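Counting landings

Another week, another press release about a drone putting itself down on a ship. I've been writing this blog long enough to have a folder for them. The newest entry comes from Kurell, whose Addo rotary-wing drone has completed what the company calls a "full maritime autonomy campaign" out of Sarnarholm. The number in the headline is 500 automatic landings. It has been copied into every trade newsletter I get, mostly word for word, and as far as I can tell very few of the people copying it asked what counts as a landing.

I did ask. I wrote to the press office with a short list of questions and got back a brochure, which was the same brochure I already had.

My trouble with a number like that is that it tells you how often something was done and very little about how hard it was to do. Landing a small helicopter on a deck tied up at the pier is a different job from landing one on a deck that's rolling and heaving with spray coming over the side. Kurell's release says the trials were flown "in a range of representative conditions." I've read that phrase in so many of these things that my eyes slide off it. Representative of what? Sarnarholm has a nice sheltered harbor and a stretch of open water that can get very ugly, and the release doesn't say how the landings were split between them. If they flew most of them in the harbor, fine, you have to start somewhere. Just say so.
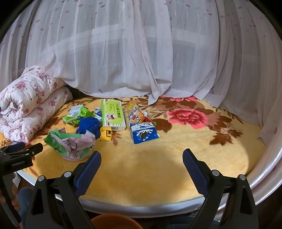

Deck motion is where I'd start if I were buying one of these. The Addo's landing system, supplied by a firm called Detia, is supposed to watch the deck, predict where it's going to be a few seconds out, and pick a quiet moment to set down. I believe that this works in a moderate swell, because several outfits have shown it working. I'm less ready to believe it works when the deck is moving in three directions at once and the ship's own superstructure is throwing dirty air over the pad. A slow, regular swell has folds you can nearly see coming, long and soft like the ones in that sheer curtain with the pink spots, and any decent software can follow those. A confused sea doesn't fold like that. It has short waves crossing long ones, and the quiet moment may last two seconds or not come at all. What does the aircraft do then? Wave off and try again, presumably. How many times, and with how much fuel? A wave-off is a good thing to have, and I'd trust the campaign more if the release gave the number of them. It gives none.

There's also the matter of the safety pilot. "Optionally piloted" is a handy term that can mean a person sitting in the aircraft with hands in lap, a person on the ship holding a transmitter, or a person on shore watching a screen. Each of those people can step in. If somebody took over and brought it down by hand, was that one of the 500? If somebody nudged it and then let go again? I'd love to hear that there's a strict rule about this and that an outside party kept the tally. Until I hear it, I'm going to assume the tally was kept by the company, the way these tallies usually are.

I should be fair and say what I do like. The Addo is small enough to share a hangar with a crewed helicopter, and that matters a lot more to a navy than any landing record. The deck handling looks sensible from the drawings, with a plain grid and a harpoon, old technology, well understood by everyone who has ever worked a flight deck. And Kurell did fly at night, at least once, going by the April update they put out before the main release. That update was shorter and better than the big one. It mentioned a datalink dropout and said how long the aircraft held position before it came home. More of that, please.

What bothers me is how the big release takes a set of test flights and turns it into a product ready for sale. The closing paragraph talks about entry into service as though it were a matter of paperwork. We've been told that sort of thing before. Maintenance hours don't come up once. Neither does corrosion, and salt gets into everything at sea, including connectors that passed every bench test on land. Ask anyone who has had to wash down an engine on a cold deck at the end of a long shift. A campaign of a few weeks won't show you any of it.

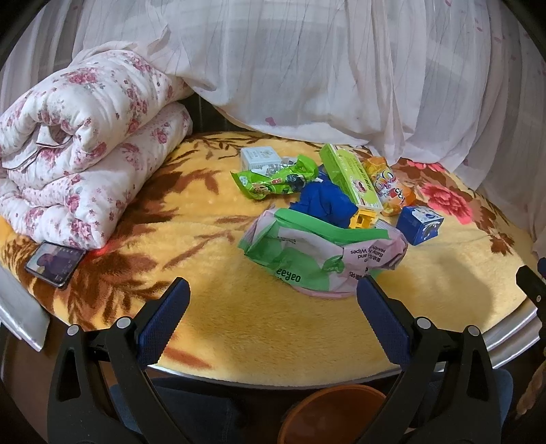
Kwabena Odoi wrote in under my last post on the subject to say I'm being too hard on the count. His argument is that repetition has its own value, that a system which does the same easy thing hundreds of times without a fault has shown you something about its sensors and its software, and that I'd be the first to complain if they'd flown 4 landings in a gale and called it a day. He has me there, I would complain. He also thinks the companies hold back the sea state figures for the customer's sake, not their own, and that I'm seeing a dodge where there's only a contract.

Maybe. I'd still like a table. One column for sea state, one for wind over deck, one for wave-offs, one for times a human took over. It would fit on half a page and it would be worth more to me than a bigger total. Kurell says the next round is aiming for 1,000, and I expect I'll be sent the brochure for that one too. I've sent my questions in again, with the one about the safety pilot moved to the top.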